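The Killar Count

The health bulletin came at eight, read by a man who sounded as if he'd been told to sound calm. Killar had 61 cases of the fever, he said, and four of them could not be traced.

Hanan Issa wrote the number on the back of the power bill, under yesterday's. Yesterday's had also been 61.

"Steady," said her father. "That's good, isn't it?"

"Or they've run out of tests."

She had worked at the Mesar clinic until June. She knew how a number got made – who rounded it, who rang whom before it went out. 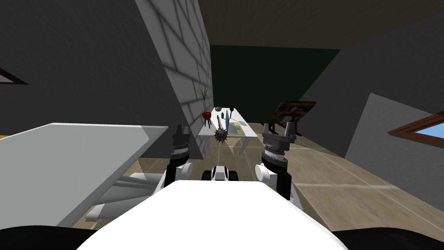
Second Bulletin

The next night it was 40. The calm man called it a turning point and thanked everyone for their patience.

Hanan rang Kalniņš, who still had a desk at the clinic.

"Did 21 people get better overnight?"

"They got moved to Lurer," he said. "Different district."

She picked up the pen. Her father turned the radio off and asked whether she wanted tea.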